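Selante de juntas Sivar 600, para pavimentos de betão

O Sivar 600 é um selante elástico de um componente, fabricado pela Fosetti para juntas de dilatação em praças, parques e pátios exteriores. Vem em salsicha de 600 ml, cor cinzento, e aplica-se com pistola manual.

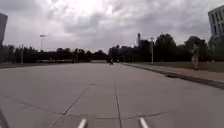

A junta deve estar limpa e seca antes da aplicação. Para larguras superiores a 13 mm recomendamos colocar primeiro o cordão de fundo Flondale, que é vendido em separado. Não aplicar com chuva.

Referência: 515
Embalagem: caixa de 9 unidades
Validade: ver o fundo da caixa 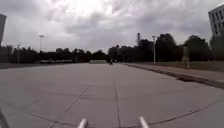

Página alterada pela última vez em agosto

As encomendas feitas até segunda-feira saem do armazém Espinoza na mesma semana. Para pedir a ficha técnica ou uma amostra da cor, escreva por favor à Ruth Mosquera, do apoio ao cliente.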